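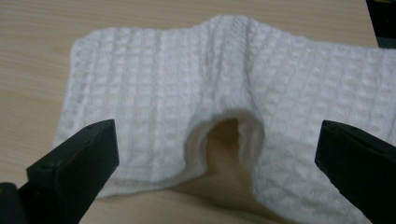
The two-fingered gripper and a white waffle towel on the bench at the Stollby shared workshop.

Gladys Nyanda will tell you, over a mug of tea and at some length, that towels are the hardest thing she has ever tried to teach a machine. She started on the gripper in October, at one end of a bench she shares with a fellow building a canoe, and she's now on version 17 of the fingers (18 is drawn up in pencil on the back of a seed catalogue).

Her favourite practice cloth is a waffle weave, and I can see why. All those little squares go crooked the moment the fabric lifts, so you can read a fold from clear across the table. "A block of wood stays the shape you left it," she says. "A towel has its own ideas!"

She writes up every attempt in a school exercise book, 757 of them when I visited, with notes in the margin like "too greedy" and "nice, do that again." The whole build has cost her about $2396, a good chunk of it on motors, and the neighbours have started bringing their linen round to see how it fares. She sends it home folded by hand.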